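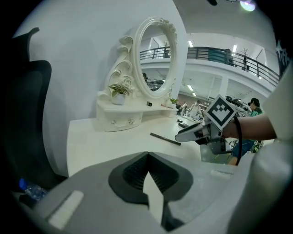

Vanity table, round one. Grippers out, mirror in the way, let's go.

OK so a bunch of you asked what I've been up to all July and the answer is: comparing two sets of hand-held grippers, the Olus and the Duda, on small fiddly makeup stuff. Long thread, mute me if you hate fingertips.

Quick background. We do our data collection at Flultanau, big open hall, lots of desks, always somebody talking. The arms don't come into it until later. First you hold the grippers yourself and do the task with your own two hands, and everything you do gets recorded from the gripper cameras.

Which means the gripper has to be good for two very different customers – the arm that'll eventually run the policy, and my poor wrists.

Why a vanity? It's mean! Thin pencils, shiny lids, little compacts that skate away when you nudge them, plus a great big mirror. If a gripper can deal with an eyebrow pencil lying flat on a glossy white top I'll trust it with pretty much anything in a kitchen drawer.

Rules I set for myself: same objects, same table, both sets. Pick up, move, put down, next. If I drop it I leave the drop in the recording and keep going. No redoing a take just to look good (I broke this rule on the first morning and then felt guilty and started over).

Olus first. It's the stiffer of the two. Trigger has a really crisp feel, you squeeze and the jaws go exactly where you think they will. Love it for anything chunky. Lipstick tube? Easy. Plant pot? Wouldn't even think about it.

But stiff fingertips and a skinny pencil is a bad mix. If you come in even slightly tilted, the pencil rolls out from under you and now you're chasing it across the table like a cat with a pen cap.

Duda is softer at the tips. The trigger is mushier and I hated it for the first hour, kept squeezing too hard. Then something clicked and I stopped noticing it. Soft tips sort of fold over the pencil and hang on.

Downside of Duda: heavy things sag a bit in the grip. You lift a compact and it droops forward, and if you're trying to set it down flat you end up doing this weird little wrist curtsy. On video I look very polite.

Numbers, for the people who only came for numbers. 1,000 picks on each set, spread over a lot of afternoons. Olus dropped or fumbled 40 of them. Duda was a little better overall and a lot better on the pencil, but lost ground on the compact.

I'm not going to pretend that's science. One operator (me), and by the second half I was way more practiced than in the first. Somebody should run it with fresh hands and swap the order.

OK, cameras, which is the part I care about most. We're on a super wide lens on the gripper. You get the jaws, the table and half the building in one view. Great for tracking where the hand is, since there's always some ceiling light or railing to lock onto.

The price is that the stuff you're picking up gets tiny the second you back off. At pencil distance it's fine. At arm's length the pencil is a hair.

I tried a narrower lens for one afternoon. Beautiful detail on the objects! Then I leaned in close, there was nothing but white tabletop in view, and tracking just gave up and wandered off somewhere. Back to wide. 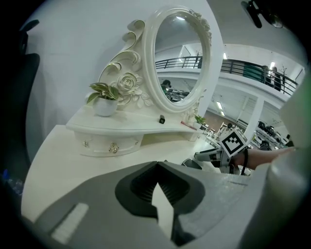
Clulberg: doesn't the mirror wreck your tracking though? We gave up on anything reflective ages ago, kept getting a ghost copy of the room sliding the wrong way.

Fair question and yes, it can. The mirror shows you a second room, and the features in it move like they're way behind the wall. When the mirror fills most of the view you get drift. When it's off to one side there's enough real room left over for the tracker to outvote it.

What helped us was starting every take looking a bit off to the side before going in. Like three seconds of slow swinging around with nothing happening. Boring to do, boring to watch, saved me so much cleanup.

The big square markers on the grippers help too. Each gripper camera can usually catch the marker on the other one, so even if one of them gets confused about the room you've still got where the two hands are relative to each other. For two-handed stuff that's the bit you really need.

It does fail when I cross my wrists or turn a marker too far away. I've learned to keep my elbows out. I now do this at dinner.

Cables! I have feelings about cables. Ours run off the grip and down past the wrist, and if you leave too much slack it drags across the table and takes a brush with it. Too little and you feel a tug every time you reach for the back.

My current setup is a loose loop at the wrist and then the rest goes along the arm. Good enough for 700 picks in a row before anything needed re-taping, and that was the tape's fault. 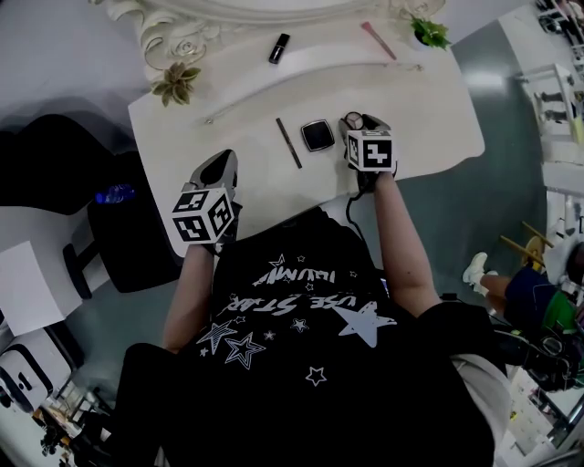 The other thing I'd been putting off is the overhead view. For a while I figured the gripper cameras were plenty. They are, for one hand. Once you're passing something from one side to the other, it's so much easier to sort out afterward with a view from up top.

Especially for labeling. From the gripper I'm squinting and guessing which thing just got picked up. From above it's obvious in a second.

Where I've landed: Duda tips for thin stuff, Olus trigger for everything. If anyone makes me an Olus body with the soft tips I will send you cookies. I've measured the mounts and they're 3 millimeters apart, so close, so annoying.

Next up is printing an adapter to get across those 3 millimeters. I'll add to this thread when it's on and I've broken it at least once.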